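Cidanon Seizure Reports: data card

Version 2

Summary

Cidanon is a collection of short English-language news reports on drug seizures, with labels marking what was seized, where the search took place and what charge followed. It was built to test information extraction on local crime reporting, where quantities are given in mixed units and the same substance appears under several names. The collection holds 800 reports. Each report is one file and has one matching label file.

Contents

Reports come from small regional news sites and from police bulletins reprinted by those sites. Most run to between two and six paragraphs. Longer court reports were left out, as were opinion pieces and anything that dealt with drug policy in general without a specific search or arrest.

The subject is plant material, pills and powders found during house searches, road stops and parcel checks. Reports in which nothing was found are kept and labeled as such. A search with no seizure is a valid record, and systems that always output a substance should lose points on it.

Fields

report_id: a short string, unique within the collection.
text: the body of the report, with headline and byline removed.
substance: normalized name, or "none".
substance_raw: the wording used in the report.
amount: number as written.
unit: one of gram, kilogram, pill, leaf, bag, bottle, plant, other.
place_type: house, vehicle, shop, parcel, open ground, unknown.
charge: possession, sale, transport, production, not stated.
outcome: arrest, fine, released, pending, not stated.

A report may list more than one substance. In that case the substance, amount and unit fields are lists of equal length, in the order of mention. An empty amount means the report gave none. It does not mean zero.

Labeling

Labels were made in the Grilero annotation tool, using the Kubiak guidelines for event records. Each report was labeled by 2 annotators working separately. Where they disagreed, a third pass settled the value and the original pair was kept in the disagreements folder. The most common source of disagreement was the charge field. Reporters often write that a person "was found to be selling" when the charge filed is possession, and the guidelines say to record the charge as filed, if the report names it. If only the reporter's wording is available, use "not stated".

Amounts caused fewer problems — most errors were a misread unit. Weight with packaging and weight without are not told apart in the labels, as very few reports say which one is meant.

Processing

Names of suspects, witnesses and officers were replaced with role tags (SUSPECT_1, OFFICER_1 and so on). Street addresses were cut back to the district. Ages were kept. Text was converted to UTF-8 and repeated spaces were collapsed. No spelling was corrected.

Duplicate reports of the same event were grouped by hand. Only the longest report in each group is in the main set. The others are in the extras folder and should not be used for scoring.
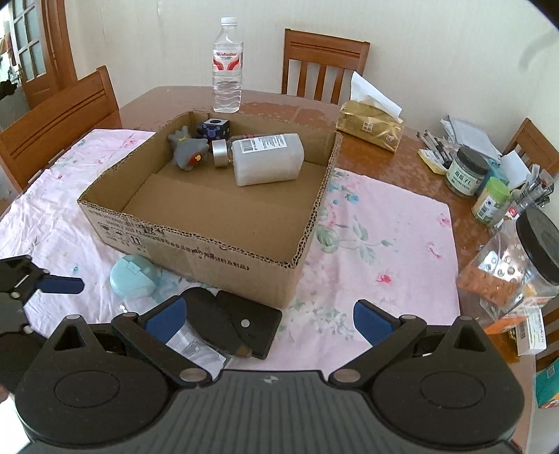
Splits

The split is by event and by site, so no site appears in both train and test. This makes the test set harder than a random split would. About 40 reports in the test set use a unit that is rare in train, mostly "leaf" and "bottle". Scores should be given with and without these. The list of report IDs is in rare_units.txt.

Known issues

Some reports describe a search before any lab test had been done. The substance label then follows the report, even where a later report on the same event names something else.

The outcome field is weak. Local sites seldom follow a case to court, so "pending" and "not stated" together cover most of the set. We do not advise training on this field alone.

Place types are uneven, with houses far ahead of parcels and shops.

Use

The collection is meant for testing extraction systems. It is not a record of how common any offense is, and counts drawn from it should not be used to compare districts. A SUSPECT tag marks a person named by police or by a reporter and says nothing about guilt. Users must not try to restore the removed names.

Changes from version 1

The place_type field was added. The unit "bundle" was dropped and its records moved to "other". Label files now use one line per event.

Maintenance

Cidanon is maintained by Zandero. Corrections can be sent as a patch to the label file, with the report_id and the exact words in the text that support the change. The next update is planned for August.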